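Belts, trays and an awful lot of cling film

26 Dec 2025

Every winter I have the same conversation with Oddur Damgaard, and every winter he tells me I should stop packing on a kitchen table and get myself a proper bench with a belt. I sell second-hand light fittings, junction boxes and switches. Last year I sent out 2,186 parcels, nearly all of them from a surface that also has to have dinner on it. Oddur thinks this is mad. I think most of what gets sold as "workflow" is furniture with a higher price.

Still, I said I'd be fair about it, so this is me being fair. A bench, a belt, some blue trays, a few small boxes to move from one to the other.

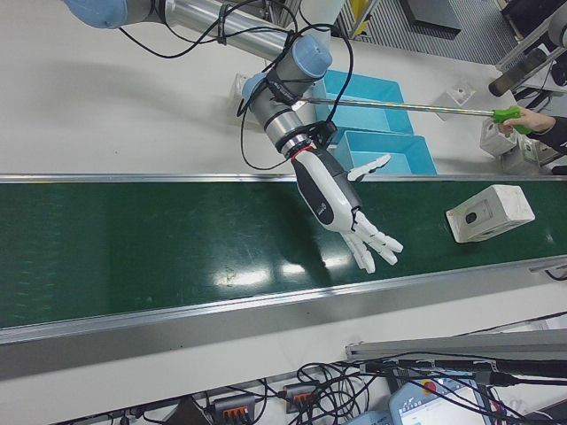

The belt

I'll start with what I like, and it's a short list. A belt gives you an edge to work along. On my table things migrate towards the fruit bowl, and a rail on either side would put a stop to that.

What I can't get on with is the shine. Green is a fine colour for a work surface, easy on the eyes and good behind anything white, but a glossy one under bright ceiling lights throws the glare straight back at you. I spend half my day looking for hairline cracks in old plastic and I need a dull surface for that. Saqib Cheema put a sheet of grey felt on his bench at Usville and it does the job for the price of a sandwich. He has to hoover it, mind.

Then there's the length. People always buy a belt longer than the work. If you handle one item at a time, and I do, most of it is just a long thin table you aren't allowed to put your tea on.

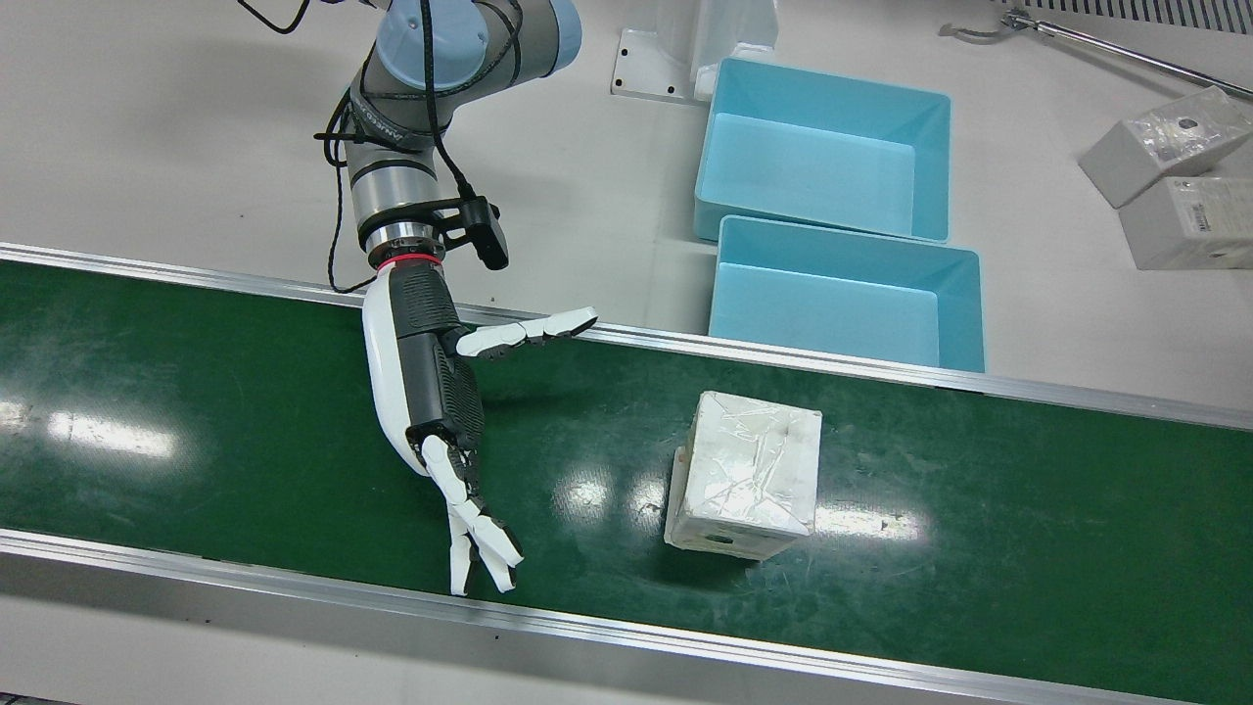 My other grumble is wrapping. I have been told by three different people that anything small and square should go in clear film before it goes anywhere near a tray, so that it doesn't get scuffed and the loose bits stay put. Maybe. I tried it in April with a batch of junction boxes and ended up with a bin full of crinkly plastic and a label I couldn't read without tilting it under the lamp. The scuffs were there before I bought them. A strip of paper tape across the lid held just as well and came off without scissors.

Gil-soo Joo disagrees with me, and he ships far more than I do, so weigh that as you like. He says customers see the film and assume somebody has checked the contents. I think that is an argument for checking the contents.

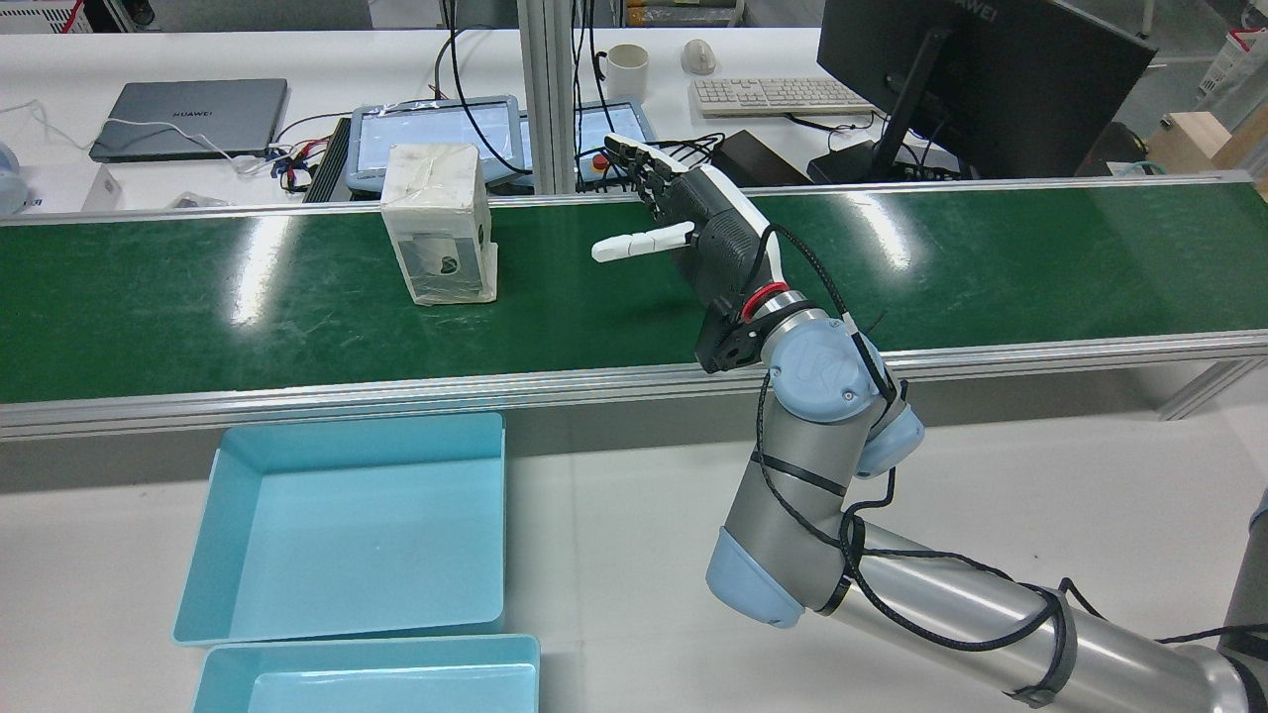 The price is where I really dig my heels in. The smallest belt I was quoted for came to 394 pounds second-hand, without legs. I've spent less than that on packing materials since I started. It would also need a room, and the room would need a heater, and by then I'd be selling light fittings to pay for the place I sell light fittings from.

The trays

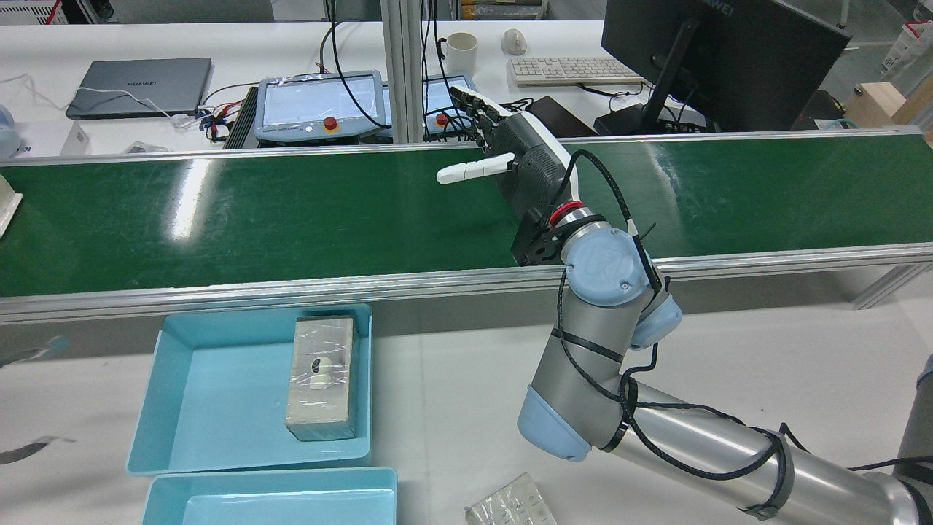
Trays are the one part of all this I've come round to. Mine were takeaway tubs until the spring, and everything looked the same in them: switches, screws, the odd curry stain. A plain tray with nothing else in it is a lot harder to misread. The beige box standing in the light blue one shows up at a glance, film and all, and with its little dark label on the face I wouldn't have to pick it up to know which way round it was. Two trays, one in front of the other, would suit me well enough. One for things I've looked at, one for things I haven't.

I'd want them shallow, too. Deep bins encourage you to throw things in on top of each other and I already have a cupboard for that.

So I have ordered 2 trays, in blue, and no belt. Oddur has been informed. He says I'll be back for the rest by next winter, but he said that about the label printer as well, and it's still in its box under the stairs.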